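The Flower Table Is Back

June is when the Sustberg reading room swaps its branches and dried grasses for something brighter, and we couldn't be happier about it. The artificial flowers have come out of their boxes, the vases have been wiped down, and anyone who likes fiddling with stems is invited to come and make an arrangement for one of our windowsills.

If you missed last year, the idea is simple. We keep a big shared stock of artificial flowers, you build a bouquet, and it goes on display with a little card next to it (your name, a title, nothing at all, whatever you like). At the end of the season everything goes back in the box and becomes something else. One of last year's bouquets had been through so many hands by the fall that its sunflower was on its third neck wire, and it still looked wonderful on the front desk.

Artificial flowers get a bad rap, and some of them deserve it! But good ones are a joy to work with. You can take an arrangement apart at four in the afternoon, hate the second version, and go back to the first one without a single bruised petal. You can put a tulip next to a sunflower and never mind the season. And for anyone who has always wanted to try arranging but winced at the price of a mistake, there's no better way in.

We spent a very cheerful afternoon trying out combinations, and the one we kept coming back to was orange and cream in the smoky vase. An orange gerbera daisy and a cream sunflower, green leaves around them, and that's it. The vase does a lot of the work. It's dark glass with a fluted body and a narrow waist with a white band around it, and warm colors look terrific against it. 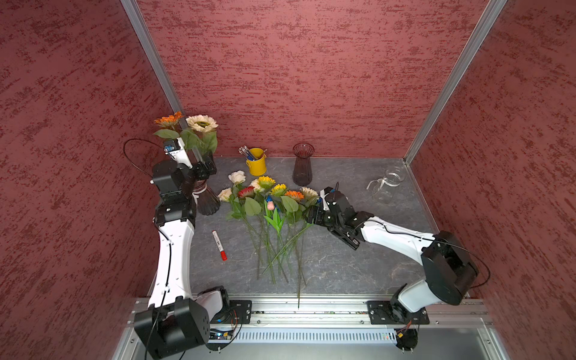 Starting a bouquet

Spread everything out first. It feels like making a mess, and it is one, but you'll see colors side by side that you'd never have pulled from a box on purpose. Lay the stems so they all point the same way, toward you, with the heads fanned out at the far side. Then you can slide one free without dragging four others along.

Pick your main flower and hold it upright over the neck of the vase before you commit. Most of our stems are long, and the temptation is to bend or trim them right away. Please don't trim! A stem that's too long for one vase is just right for another, and once it's cut it's cut for everyone. If you need it shorter, fold the bottom end back on itself and let the vase hide the fold.

For a narrow-necked vase, build the bouquet in your hand. Start with one big head, turn it a little, add the second so that it sits slightly lower, then tuck the leaves in around the sides. When it looks good, keep your grip and lower the whole bunch in with the stems together. Dropping them in one by one works fine in a wide jar, but in a slim vase the first stem always seems to swing around and face the wall.

Leaves are worth more attention than they usually get. The big oval ones fill a gap fast and can swallow a small flower if you're not careful. The serrated ones with pale veins are lovely near the middle, and we like to bend them outward a bit so the veins catch the light. Skinny leaves, the tulip kind, are best left to flop where they want.

What about blue?

Here's where opinions at the table divide. We have deep blue tulips in the stock this year, and half of us think they belong with the yellows while the other half want them all to themselves in something plain and white. I'm firmly in the first group. Blue beside orange gives you a jolt, in a good way, and a closed bud is a quiet enough shape that it doesn't fight with a big layered flower head. Try one bud first, low and off to the side. Then try two. If you find yourself reaching for five, you may be one of the white vase people, and you're very welcome too.
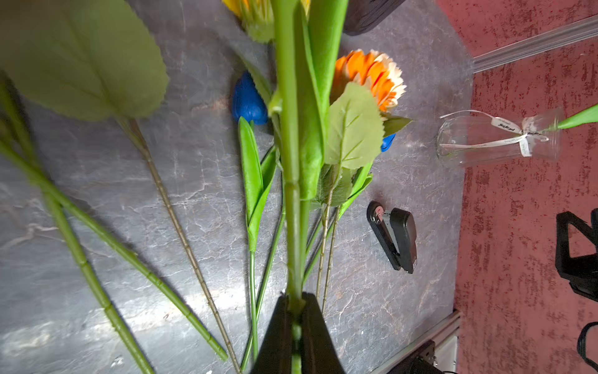
Yellow is the color I'd use to tie it all together. One tall yellow head standing above the rest gives the eye somewhere to land, and it makes the cream look creamier, if that makes sense. Keep its leaf on if it has one. A bare green stem rising out of a vase can look a bit like a drinking straw, and a single broad leaf halfway up fixes that completely.

For the cards, we're putting out the Karakaya paper again, the thick kind with the rough edge. We cut a fresh batch and there are 165 ready to go. Fold yours once so it stands up by itself, write big, and leave the vase room to be the star.

Care and cleaning

Dust is the one real enemy. A soft, dry paintbrush gets between layered petals better than any cloth, and it's oddly relaxing work if you'd like to help with that part instead of arranging. Start at the center of the head and brush outward. For anything sticky, use a barely damp cloth and stay away from the color until you've tested the back of a petal. We learned that one on a pink peony, now somewhat less pink.

Glass vases can be washed in warm soapy water, but please dry the inside of the neck before flowers go back in. The stems have wire in them, and a damp wire will leave a rusty ring sooner or later.

If you have artificial flowers at home that you've grown tired of, we'd love them. Long stems especially, and leaves of any kind. Our stock is at about 800 pieces, counting loose greenery, and it still runs short of white. Faded is fine. A faded rose can be gorgeous next to a dark leaf, and some of the prettiest things we made last summer used flowers that looked past saving.

Where and when

The table will be set up in the reading room at Sustberg all through June, from 2 in the afternoon until closing. No sign-up, no fee, all ages, though younger children should bring a grown-up for the wire ends. There are 14 windowsills to fill, plus the shelf by the coat hooks, which gets the best evening light in the building and always goes first.

Our friends at Zandesura are lending extra vases, mostly tall ones, and the Fostus bakery next door has asked for a couple of small arrangements for its counter. If you make something short and sturdy that won't tip over beside a tray of buns, tell us at the desk and we'll walk it over. They like yellow.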